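Month two of teaching a robot to do things by doing them for it, over and over, while it takes notes. A thread.

Tonight's count: 294 good examples. The target is 500. Pirmin set the target and then went on vacation, and I respect that.

What makes an example "good"? Smooth, no long pauses, no regrasping. So basically I have to move like someone who has never once doubted themselves.

Kastriot's examples are gorgeous. Mine have a little wobble right before the grasp. We trained on both sets in February and the policy learned the wobble.

Nuria now wants us to start the object somewhere different each time. Left to myself I apparently have 5 favorite spots on a six-foot table.

Black object, black tray, white table. Left arm has the job, right arm has the opinions.
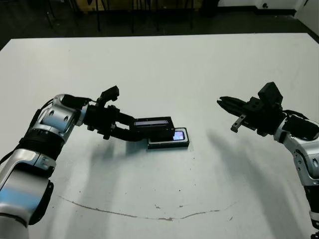 Left gripper busy, right gripper open. 4 Nov 2020

Also we log failures now, in their own folder. Adoración named it "abilio" after Abilio. He has asked for a rename 2 times.

206 to go. My shoulders would like to be automated first.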